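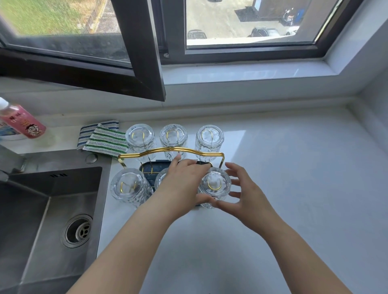

Fig. 1. Six glasses on the rack, task family G (glassware).

Handout 8: Good practice when recording household tasks

Before a robot is allowed near anybody's kitchen, somebody has to show it how a kitchen works. The showing is done by people, and people have habits. Most of this module is about keeping the habits out of the data, or at least writing them down.

The Ivura set, which we use in the labs, has 1,137 recordings. Elikem Eshun and I went through them all in March, and 257 had to go. The commonest fault was a demonstrator who put things right between takes and told no one. Very civil of them. Useless to us.

Rules for glass handling

1. Sleeves up, rings off. A watch may be lovely. Leave it in your bag.

2. Move at the speed you would use at home. Slow motion teaches slow motion, and the Dostdale arm is slow enough already.

3. Both hands stay in view while they are holding something. If you must scratch your nose, put the glass down first.

4. Vary the starting layout. Glasses may start on the rack or on the counter, 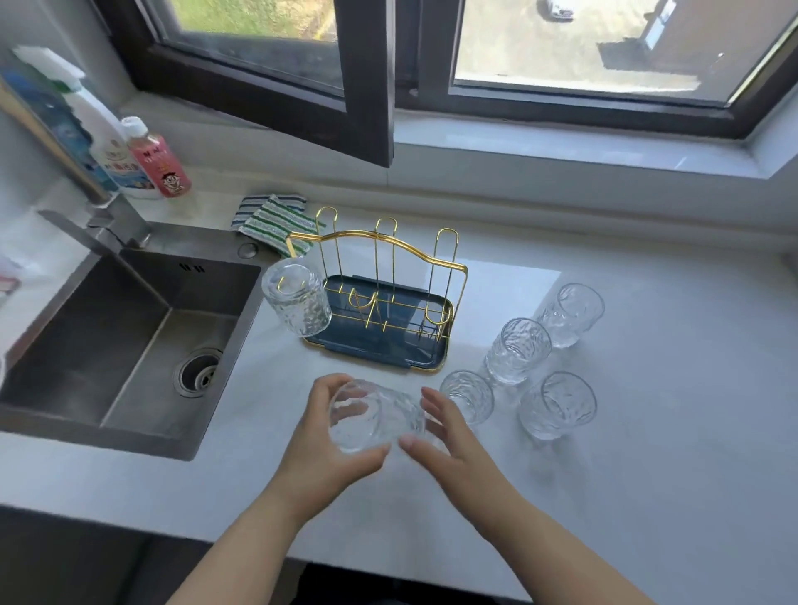 and upright or upside down, so long as the log says which. A model that has only met one layout will treat the second as a personal insult.

5. Keep your mistakes. A fumbled grip that you then correct is worth having – label it "recovery" and carry on. A broken glass ends the session, and you fill in the Fenero form, both sides.

6. Leave the background as you found it. Cloths and bottles are part of a kitchen, and the robot will have to cope with them sooner or later.
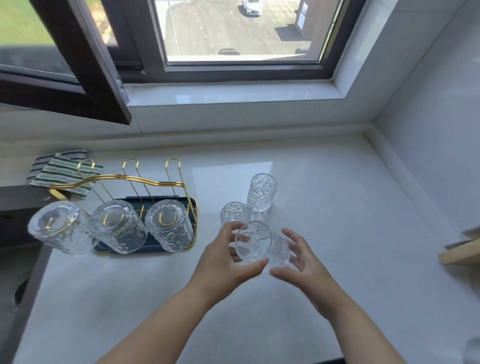
Nhyira Agbenyega objects to rule 5, on the grounds that 100 labelled fumbles are still fumbles, and would rather they went in a separate folder until the labels had been checked by a second person. I have lost this argument twice, so use the separate folder.

For next time: read the Ackah notes on consent and bring one rule you would strike out.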